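Jul 25, 2019

Granetti notebook, cloth grasping, O.G. writing

Relabeled the whole Sosa set this morning because Maxence Guillot and I disagree on what a grasp is. His rule: the jaws closed and there is cloth between them. Mine: the jaws closed and there is the right cloth between them, and only that one. We had 1355 closures in the set. By his rule 1109 are good. By mine, 563. We are both in a fine mood about it.

Most of the gap is the two-layer pinch. The policy picks a fold, goes for it, and takes the neighbor along like a relative to a wedding. The old overhead view couldn't tell one layer from two, so the labels couldn't either, and we spent all of December tuning against that. I would like those evenings back.

Changes for the Plosilholm runs:
- labels come from the wrist view only, at the moment of closing
- prints must differ between neighboring cloths. The plain gray towels are retired, and good riddance
- anything ambiguous goes in a third bin, which Maxence calls "maybe" and I call "no"

Went through 46 closures together by hand to see whether we could at least agree on those. We could, mostly. The hard ones are where the fold bunches up over the tips and a second cloth sits right beside the jaw.

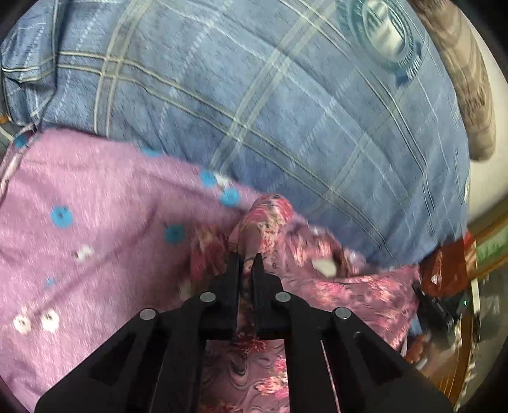
Does it matter for training if a few two-layer grasps are marked good?

More than I expected. The policy learns that deeper is safer, so it pushes in further on every try, and then the two-layer rate climbs in the next batch too.

Still open: tip width. The Fledeo fingers are narrower but I don't trust the screws. Maxence wants to keep the current pair until the relabel is through, and it is his script, so we are keeping the current pair.

To do: rerun the baseline with my labels, then with his, same seed. Loser rewrites the labeling guide. Find out who renamed the output folder to "final2".

Recent entries
Wrist view calibration, second attempt
Fledeo fingers: first look
Why the towels all look alike
Sosa set, notes on missing closures
Plosilholm bench layout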